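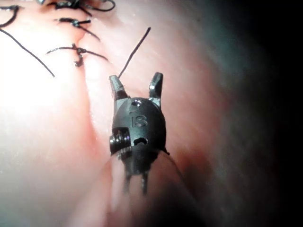 **Suturing practice at the Luik skills room: progress to the end of January**

The grant has now paid for 50 of the 62 practice sessions in the plan. The remaining 12 are booked and should finish by the end of March.

Each trainee works through the same exercise: pick up the thread, pass it, place a running stitch and tie off. We dropped the second knot in November as sessions were overrunning, and the timetable has held since then.

So far 348 stitches have been marked. Marking is slower than we planned – two people score each one separately, and disagreements go back for a third look. The target is still 1000 by the close of the project. We won't reach it at the present rate and would like to discuss either a lower figure or a few extra marking days.

Thread from Rivaron arrived late in the autumn but there is now enough in the cupboard to finish. The Plostomau store has agreed to hold our spare instruments between sessions.

Spending is within budget apart from thread, where we are slightly over. The Moment booking system is paid for until summer.

Next steps:

- finish the remaining sessions
- agree the marking target with you
- send the draft score sheet for comment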